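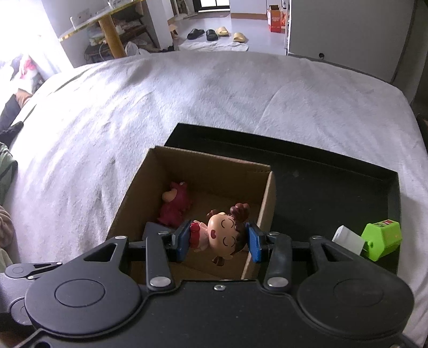 Sleep restriction group: changes from April

The insomnia group run by Judit Boros moves to Thursday and takes a new intake of 21 people. The method is unchanged. Each participant keeps a sleep diary for two weeks, and the average time asleep sets the first time-in-bed window. The wake time is fixed and the bedtime moves later to fit. The window widens by 15 minutes when sleep fills most of it for a full week.

Expect daytime sleepiness in the early phase — do not drive if you are drowsy. People with bipolar disorder, epilepsy or untreated sleep apnea should speak to Ayman Rizk before signing up, as short sleep can make these conditions worse.

Diaries must record naps, caffeine after noon and any sleep medication, including the dose. Estimates made in the morning are fine; clock-watching at night is discouraged. Paper copies are at the Fonwood front desk. Return the first diary to room 28 before your intake call.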